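Udex 작업판 세트 사용 설명서
2장. 판 깔기, 스탠드 놓기, 버튼 상자 줄 세우기

이제 제일 재미있는 부분입니다! 1장에서 포장을 풀고 부품을 확인하셨다면 Farkwood 목재 판, 스탠드, 멀티탭, Lindura 버튼 상자 다섯 개가 손 닿는 곳에 있을 거예요. 이 장을 끝까지 따라오면 30분 안에 바로 쓸 수 있는 작업 자리가 생깁니다. 처음이라 조금 더 걸려도 괜찮아요. 자리를 잡아 가는 과정이 꽤 즐겁거든요.

2.1 목재 판 깔기

1. 골이 진 금속 바닥 위를 마른 천으로 한 번 닦습니다. 골 사이에 나사나 톱밥이 끼어 있으면 판이 덜컹거리니 구석까지 살펴 주세요.

2. 판은 두 손으로 양 끝을 잡고 내려놓습니다. 끌지 말고 들어서 옮기세요.

3. 판을 바닥 골과 나란히 맞출 필요는 없습니다. 앉는 자리에서 손이 가장 편하게 닿는 방향이면 충분하고, 비스듬하게 놓아도 쓰는 데 지장이 없습니다.

4. 네 모서리를 하나씩 눌러 봅니다. 들뜨는 곳이 있으면 동봉된 얇은 패드 2장 중 하나를 그 아래에 끼웁니다.
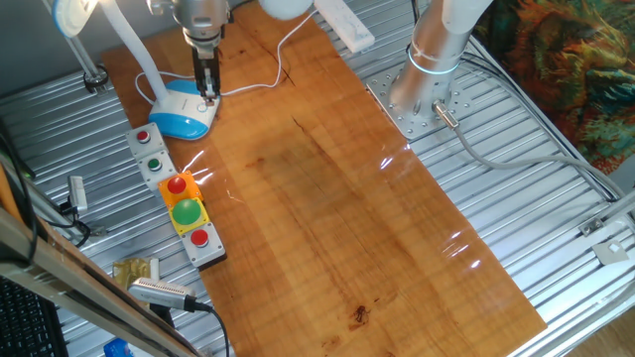

5. 패드를 끼운 뒤에는 네 모서리를 다시 눌러 보세요. 한쪽을 맞추다가 반대쪽이 들뜨는 일이 흔합니다. 소리 없이 딱 붙어 있으면 합격입니다!

참고: Farkwood 판은 나뭇결과 옹이를 그대로 살려 마감합니다. 표면의 짙은 옹이나 가느다란 금은 판마다 모양이 다르고, 그게 이 판의 매력이기도 합니다. 다만 손톱이 걸릴 만큼 벌어진 금은 마감용 왁스로 메워 주세요. 왁스를 바른 날에는 물건을 올리지 않습니다.

참고: 윤이 나는 표면이라 조명이 세면 반사가 생깁니다. 눈이 부시면 판을 조금만 돌려 보세요. 방향을 살짝 바꾸는 것만으로도 훨씬 편해집니다.

2.2 스탠드 놓기

스탠드는 이 세트의 주인공이라고 해도 좋습니다. 흰색과 하늘색이 어우러진 둥글둥글한 받침이 따뜻한 나무색 위에 올라가면 정말 잘 어울려요.

1. 받침을 판의 한쪽 끝 가까이에 올립니다. 가운데에 두면 작업할 자리가 줄어듭니다.

2. 목은 받침 가까운 굵은 부분을 잡고 방향을 맞춥니다. 등갓을 잡고 돌리지 마세요.

3. 등갓이 판 바깥쪽으로 많이 나가면 작은 금속 클램프로 옆을 잡아 줍니다. 클램프는 손으로 조여 흔들림이 멎는 데까지만 조이고, 공구는 쓰지 않습니다.

4. 전원선은 목 뒤쪽에서 넉넉하게 고리를 그리며 돌려 줍니다. 팽팽하게 당기면 스탠드를 옮길 때 받침이 딸려 움직입니다.

5. 받침 가운데의 흰 띠에서 동그란 전원 버튼을 찾습니다. 가는 파란 테두리가 둘려 있어 금방 눈에 들어올 거예요. 버튼 앞쪽에는 선이나 다른 물건이 걸치지 않게 비워 둡니다. 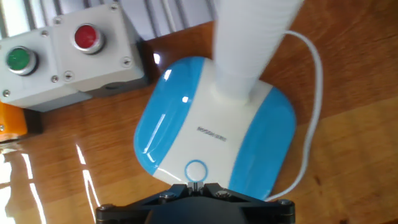 6. 멀티탭은 판 위가 아니라 판 옆의 금속 바닥에 둡니다. 플러그를 끝까지 밀어 넣은 다음, 전원 버튼을 한 번 눌러 불이 들어오는지 확인하세요. 여기서 첫 불이 켜지는 순간이 참 뿌듯합니다!

주의: 젖은 손으로 플러그나 멀티탭을 만지지 마십시오. 선이 판 밑에 깔려 눌리지 않았는지도 꼭 확인하십시오.

주의: 받침을 닦을 때는 먼저 플러그를 뽑으십시오. 매끈한 플라스틱 표면에는 거친 수세미나 알코올을 쓰지 않습니다.

2.3 버튼 상자 줄 세우기

버튼 상자는 판의 긴 변을 따라 한 줄로 놓습니다. 색이 알록달록해서 늘어놓기만 해도 자리에 생기가 돌아요. 순서는 취향대로 바꿔도 되지만, 처음에는 아래 기본 배열을 권합니다. 스탠드 쪽 끝에서 시작합니다.

1. 회색 상자, 작은 빨간 버튼.
2. 회색 상자, 작은 초록 버튼.
3. 주황색 상자, 볼록한 빨간 버튼.
4. 노란색 상자, 커다란 초록 버섯형 버튼.
5. 회색 상자, 빨간 버튼.

다섯 개를 다 놓았으면 의자에 앉아 끝에서 끝까지 차례로 눌러 봅니다. 팔을 뻗어야 닿는 상자가 있다면 줄 전체를 몸 쪽으로 당기세요. 작은 버튼은 손가락 끝으로, 버섯형 버튼은 손바닥으로 눌러 보면 느낌이 확 다릅니다. 상자 사이 간격은 손가락이 옆 버튼을 건드리지 않을 만큼이면 됩니다.

버튼을 눌렀을 때 상자가 밀리면 밑면의 먼지를 닦고 다시 놓아 보세요. 그래도 밀리면 부록 23쪽의 고정 방법을 참고합니다.
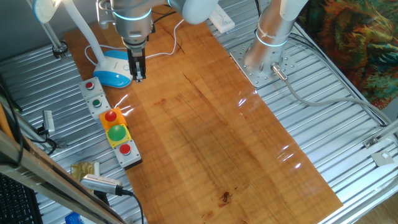
2.4 마무리 점검

판의 가운데는 비워 둡니다. 새 물건을 올릴 자리이기도 하고, 부스러기나 얼룩을 제때 발견하기에도 좋습니다. 작은 자국은 물기를 꼭 짠 천으로 결을 따라 닦고 마른 천으로 한 번 더 훔쳐 주세요.

스탠드 선이 버튼 줄 쪽으로 넘어와 있으면 판 반대편으로 되돌립니다. 클램프도 한 번 더 만져 보고, 느슨해졌으면 다시 조입니다.

배열이 마음에 들면 상자 자리를 마스킹 테이프로 살짝 표시해 두세요. 다음에 치웠다가 다시 펼칠 때 금방 제자리를 찾을 수 있답니다. 보관할 때는 상자, 스탠드, 판 순서로 걷고, 판은 세우지 말고 눕혀 둡니다. 보관 상자에 칸을 나누어 담는 방법은 3장에서 이어집니다.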